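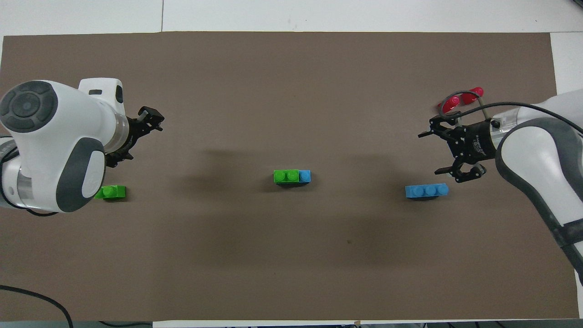

Kumis passes 1000 recorded examples in two-armed brick building project

DRALDALE, 31 Oct 2020 – Kumis, the robot learning workshop based in Draldale, has recorded the 1000th example in its two-armed brick building collection, a set of demonstrations meant to teach a learning system how to pick up, turn and join small toy bricks with a pair of robot arms.

The collection was started with a short list of tasks and a plain question: how much can a machine pick up from watching a job done well, many times over, by people who take slightly different routes to the same result? With the first large batch now recorded and checked, the team is delighted to be able to share how the work is done and what comes next.

Each example is one complete attempt at one task. An operator guides both arms by hand controls while the system stores the position of every joint, the opening of each gripper and the view from the cameras, all against the same clock. An attempt can be over in less than a minute or can run a good deal longer, depending on how the bricks lie at the start. When it is finished, the operator marks it as complete, incomplete or spoiled, adds a short note if there is something worth saying, and lays out the bricks for the next one.

Bricks were chosen for good reasons. They are small, they are cheap, they come apart again, and they are wonderfully fussy. A stud has to line up with the hole above it before any pushing begins. If the brick is held at a slight tilt, it will sit on top of its partner looking almost right and then slide off as soon as the gripper lets go. Press too hard and the lower brick skids along the table. People sort all this out with their fingertips and never think about it. For a pair of two-fingered grippers it is a real test, and a very enjoyable one to watch.

Two arms make the task richer still. One can steady a brick while the other brings its partner in. One can pass a brick across when it has landed out of easy reach. Operators are free to choose which arm does what, and their choices vary a great deal. The team has kept that variety on purpose. Early in the project, everyone was asked to follow the same order of moves, left arm first. The recordings were tidy, but the trained system then froze whenever a brick turned up on the wrong side. From September onwards the rule was dropped, and the difference in the trained system's behaviour was plain within days.

The collection now covers 16 tasks. The simplest is to pick up a single brick and set it down inside a marked square. Others ask for two bricks to be joined end to end with an overlap, for a brick to be added to a stack that is already part built, or for a finished stack to be pulled apart and the pieces laid out by colour. The hardest task so far is turning a brick over in mid-air, from one gripper to the other, before pressing it home. Operators have taken to this one with great energy, and there is a healthy rivalry over who can do it most smoothly.

Starting positions are never repeated on purpose. Before each attempt a small program suggests where the bricks should go and which way they should face, and the operator sets them out by eye. Work surfaces are covered in plain paper, and the colour of the paper is changed between sessions, so that the system learns to look for bricks and pays little attention to what lies underneath them. Lighting is changed too. Some sessions are held in the morning with the blinds up, others late in the day under the ceiling lamps, when the arms throw longer shadows over the work.

Not every attempt goes to plan, and the team has been glad to keep many of those that don't. Of the examples recorded so far, 316 include at least one slip: a dropped brick, a missed grip, or a stack that came apart and had to be started again. When an operator recovers and finishes the task, the whole attempt stays in the collection. These have proved to be some of the most useful recordings of all. A system trained only on perfect runs has never seen a brick fall over and has no idea what to do when one does. A system that has seen people put things right has something to go on.

Spoiled attempts are treated differently. If a cable catches, a camera drops out or the clocks drift apart, the recording is set aside and is not counted. Every example is watched through once at normal speed by someone other than the person who made it. It is slow work, but it has already caught mislabelled tasks that would have been very hard to spot later on.

Partners at Oláh, who wrote the recording software, have worked closely with the operators all year. Many of the best changes came straight from the people at the controls. The button that marks the end of an attempt was moved to a foot pedal after operators pointed out that reaching for it made the arms twitch in the final moment of nearly every recording. The controls were also made a little heavier to move, which calmed the small wobbles that used to appear when two bricks were being lined up. Sessions are now limited to an hour, with a proper break before the next, and the quality of afternoon recordings has improved a great deal.

Training a system on the collection is already under way. Early results are encouraging, and it is thrilling to see the arms move by themselves in ways that clearly come from the people who taught them. The trained system picks up single bricks dependably from most parts of the table. Joining two bricks is less certain: it does well when they start some distance apart and poorly when they are close together, as there is little room for the fingers to come down between them. Turning a brick over in mid-air remains out of reach for now. The next round of recording will concentrate on crowded layouts and on handovers from arm to arm.

A second recording station will open at Dresbridge this winter. It will use the same tasks and the same file layout, with a different table, different lamps and a fresh group of operators, and it should show how well the system copes away from the room where it learned. The Dresbridge operators will each spend 10 days at Draldale first, beginning with single bricks and moving on to the two-armed tasks once they are comfortable – most new operators find that the feel of the controls comes quite suddenly, somewhere in the second or third session.

Kumis plans to share the collection with other research groups once the Dresbridge recordings have been added. The release will include the complete attempts, the attempts with slips, the operators' notes and the layout program, so that others can record examples of their own in a matching form. Groups who would like an early look at the file layout, or who have tasks to suggest for the next round, are warmly invited to get in touch. Suggestions that use ordinary bricks and two arms are the easiest to take on, and the team would especially like to hear ideas for tasks where both grippers must hold on at the same time.

Notes to editors

Kumis gathers demonstrations by hand for use in robot learning and is based in Draldale. Oláh supplies the recording software used in the project.

Visits to the Draldale station can be arranged on recording days. Visitors are welcome to try the controls between sessions. Please ask in advance if you wish to film, as extra lamps affect the recordings.

Requests for interviews, further pictures and sample recordings should be sent to the Kumis press desk.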